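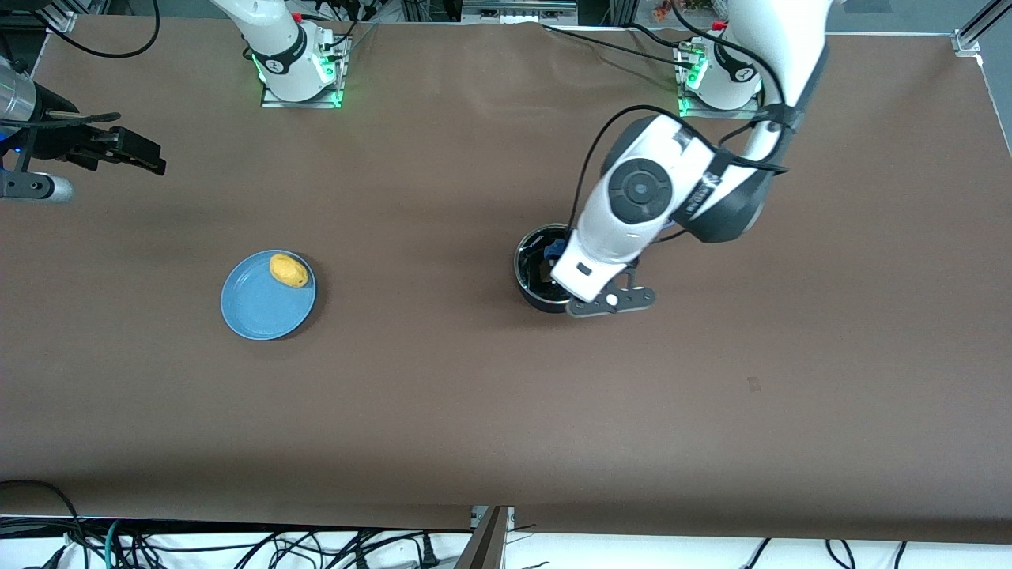
Ratuvness bench cell

The Ratuvness bench cell is a two-armed tabletop robot workstation used for handling trials with household objects such as pots, plates and small food-shaped items. It was put together by Renji Kubo and Lovisa Kvam at the Gemura workshop and is best known among its users for its written upkeep routine, which has been copied for other benches in the same building.

Layout

The cell has two white jointed arms, each standing on its own metal plate at the rear of the table and ending in a two-fingered gripper. The arms are named from the robot's point of view, so a person standing at the front edge finds the left arm on the right-hand side. Green lights at the foot of each base show status. The power and signal cables leave the bases towards the back, and on the left arm further cables are strapped along the outside of the links. More cabling runs along the front, below the level of the work surface.

The two grippers are not the same model. Fingers are therefore stored and ordered separately for each arm, and the boxes are marked L and R.

Work surface

The table is covered with a single sheet of matt brown paper. Paper was chosen by Kvam after a rubber mat was found to drag under light plates. It gives a plain, dull background and can be replaced in a few minutes. Small scuffs are left alone. The sheet is changed when it tears, when it lifts enough to catch a finger, or when marks build up in the middle of the table where both arms can reach.

To change the sheet, both arms are raised and the drives switched off. The old paper is pulled forward and rolled. The new sheet is laid from the back, pressed into the line where the table meets its raised rear part, and smoothed towards the front edge before trimming. Wrinkles along the back are accepted. Wrinkles in the working area are not.

Setting up

A session begins with the cables. The operator follows each run by hand from the base upwards, checking the straps and making sure that every joint has enough slack to turn through its full range. The arms are then homed one at a time, the right arm first.

Finger alignment is checked next by closing each gripper slowly on a Štěpánek gauge block. If the tips meet unevenly, the finger bolts are loosened, the fingers squared against the block and the bolts tightened again in turn. The height of each gripper above the paper is set last - a new sheet can sit slightly higher than an old one, particularly near a fold.

Routine care

Finger bolts are checked every 1,000 grasps, and the finger faces are wiped at the same time with a dry cloth. Cable straps are replaced each September whether or not they look worn. Plugs at the front of the table are pushed home by hand before the first run of the day.

Repairs

The most common fault is a lost gripper signal, listed in the cell's log as code 405. In most cases the cause is a connector pulled loose by a strap set too tight near the elbow. The usual repair is to reseat the connector, move the strap further down the link and home the arm again. If the fault returns, the whole cable is changed. Spares are kept in drawer 9, together with the hex keys.

A worn finger is replaced along with its partner. After the change, the gauge block check is repeated and the arm is run at low speed over the bare paper before any objects are put back.

See also

Gemura workshop
Rurnness cable strap
Parallel gripper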